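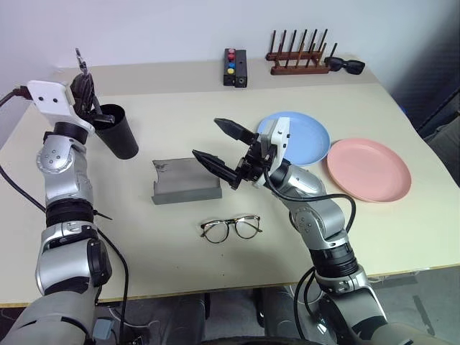
21 December 2018
Bench 2, tableware and small items. Entry by S. Yadav, copy to Sandamali Wickramasinghe.

Table surface. Cleaned the cream top with diluted dish soap, then plain water, then a dry cloth. Solvent wipes are no longer used on this top. The last batch left a dull patch that showed under the overhead lights for most of a week. Top measures 1220 mm front to back. Level checked with the short spirit level at the corners and at center. Left rear leg needed a quarter turn on the foot, no other adjustment.

Cup, black, tapered. Mass 52 g on the small scale, repeated with the same result. Matte finish marks easily from fingers, so handle by the base when putting it back on the shelf. With the wide rim up it tips at a low push because the base is narrow. Tried a disk of shelf liner under the base. Tipping point unchanged as far as I could tell, but it stopped sliding before it tipped, and that makes the test easier to repeat. Liner disk is in the envelope taped inside the cupboard door.

Plate, blue. Mass 688 g, heavier than listed on the inventory sheet. The sheet may refer to the older plate from the Jaiswal order. Corrected in pencil, please confirm before I change the typed copy. Foot ring has a slight high spot and the plate rocks when pressed at one side. Usable for placing and stacking. Do not use it for anything where height at the rim matters.

Small items. Sorted by what they rest on (flat base, round base, no stable base) instead of by color as before. Color sorting looked tidy on the shelf but was no use when setting out. Labels on the trays are still the old ones. New labels to be printed when the Arkier tape arrives. Until then go by the handwritten card.

Setting out. Dishes go down first and small items after, working from the wall toward the front. Leave a hand's width between neighbors at the start of a run. Sandamali's note from last week suggested marking positions with low-tack tape. Tried with the Cinovdale tape on a spare board. It lifts cleanly after a day, leaves a faint line after three. Acceptable if removed every evening. Not applied to the table yet.

Washing. Dishes by hand, 70 degree program on the Anovura washer is too hot for the cups. One spare came out with the rim slightly oval. Set aside, marked X on the base. It can still be used as a container for the liner offcuts.

Lighting. Blinds down, overheads on. The wall is pale enough that light-colored items are hard to pick out against it from a low angle. Dark ones give no trouble. If more dishes are bought I would ask for mid-tone colors and no gloss.

Open items:
Inventory sheet, blue plate, mass and supplier.
Tray labels.
Replacement cup, same taper if still sold.
Decide on tape before the February runs. If yes, one person removes it each evening and initials the sheet.
Foot on the left rear leg, recheck after the floor has been washed.

Scale returned to the cupboard, battery low.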